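**Is paying someone to declutter your house ever worth it?**

**brackenridge_13** wrote:

Mum's place in Furkport has to be ready for the agent by March and my sister wants to hire one of those organizing outfits. Brarico quoted us $1255 for "up to two days", which covers sorting and labelling but not hauling anything away. We'd still have to rent the bin. I'm trying to keep an open mind but I don't see what they do that two adults with garbage bags can't.

Anyone used them, or somebody like them?

---

**Uladham** wrote:

Used Brarico for my father-in-law's condo. Worth every cent. My wife and her brother hadn't agreed on a single thing in a year, and a stranger holding up a gravy boat saying "keep or go" got them through the kitchen by lunch. You're paying for the stranger.

---

**pelletstove** wrote:

> You're paying for the stranger.

I'll be the stranger for 300 bucks and a sandwich.

Seriously though, what are their qualifications? I looked at the site. There's a certificate on the About page from an institute I can't find any trace of outside the About page. And the before and after shots are two different rooms, look at the windows.

---

**Yu-ting Mok** wrote:

I worked for a company like this for a couple of years (not Brarico) so take this however you like. The good ones are fast and they don't get sentimental. The bad ones buy you a pile of matching bins, mark them up, and move your mess into them. Ask in writing whether storage products are extra. If they won't say, walk.

Two days for a whole house is optimistic, by the way. We'd have said four.

---

**brackenridge_13** wrote:

Thanks, that's useful. I asked. Storage products are extra, "typically minimal". No number given.

---

**Uladham** wrote:

Ours came to maybe eighty dollars in bins. Hardly a scam.

---

**pelletstove** wrote:

Eighty dollars on top of the fee, for plastic boxes, to hold things you'd paid them to help you get rid of. OK.

---

**El Sherbiny** wrote:

I'm with pelletstove on the price but I think everybody's skipping the boring part. Furniture is easy. Two people and a truck. It's the small stuff that eats the hours, and I have never seen a quote that deals with it properly. One table like this took an entire evening: 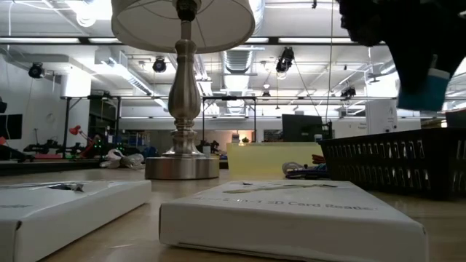 And every cord has to be matched to something or thrown out, and you can't throw it out until you're sure, and you're never sure. A hired person can't answer that for you. They'll stand there on the clock while you go hunting for whatever it plugs into. So either you do it ahead of time for free, or you pay somebody to watch you do it.

My advice is do all the drawers and cables yourselves over a few weekends, then see if you still want the two days.

---

**Yu-ting Mok** wrote:

Disagree a bit. We had a rule for cords: anything unmatched goes in one bag, dated, and if it isn't opened in six months it goes to e-waste. Took ten minutes. Most clients never opened the bag.

---

**El Sherbiny** wrote:

Most clients who told you about it. I chucked a bag like that once and had to buy a new charger for the drill.

---

**Uladham** wrote:

One charger. What's your evening worth?

---

**brackenridge_13** wrote:

Update, sort of. My sister got a second quote from a woman in town and it was more than 1000 as well, with no bins and no fixed end date, so that's no better. We've agreed to do the basement and the drawers ourselves and then argue about it again. I expect we'll argue about it again.

Does anyone know if the transfer station still takes old paint? Their page says yes in one spot and no in another.

---

**pelletstove** wrote:

They took mine last fall. Lids on, and they wouldn't touch the stain. Phone first.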